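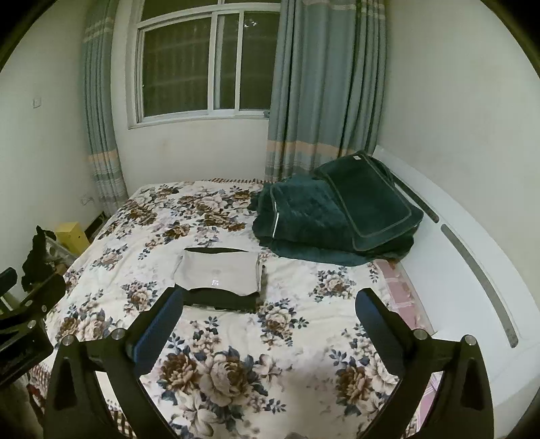 Tesard 416 Hand-Held Gripper — Replacement Finger Set and Service Notice

Condition: new, sold in pairs (left and right)
Finger: black linkage bars
Tip: dark blue pad with fine texture on the inner face
Part number: 553
Delivery: up to 5 working days from our Draltcombe warehouse

Please read before you order or continue to use the tool.

In March we received reports of a fault in the Tesard 416. One pin in the upper link can move slowly out of its seat. When this happens, the finger on that side closes later than the other, and the fabric is pulled to one side or falls. In one case the pin came out fully and was found later inside a folded blanket. No person was hurt, but a loose pin in bedding or clothes is a safety matter and we ask all customers to take it seriously.

How to know if your tool has the fault

Open the gripper fully and look at it from the side of the handle. The round silver pins must sit flat on the link. Press each one with your thumb. If a pin moves or makes a click, stop the work and do not push it back with a hammer — this damages the seat and the pin will come out again sooner.

Other signs are a finger that shakes when open, or tips which do not meet in the middle when you close them on a thin garment.

What is changed in set 553

The pin is longer and has a locking ring on the back side. The pads are the same as before, so you do not need to calibrate the grip force again. Always change both fingers together. The old and new parts have a small difference in play and should not be mixed.

The change takes 4 screws and the key which came with your tool.

Tools bought from Pondonley or Okoth are also included. Send us the serial number from the handle and the set is free of charge. Please return the old fingers in the same box.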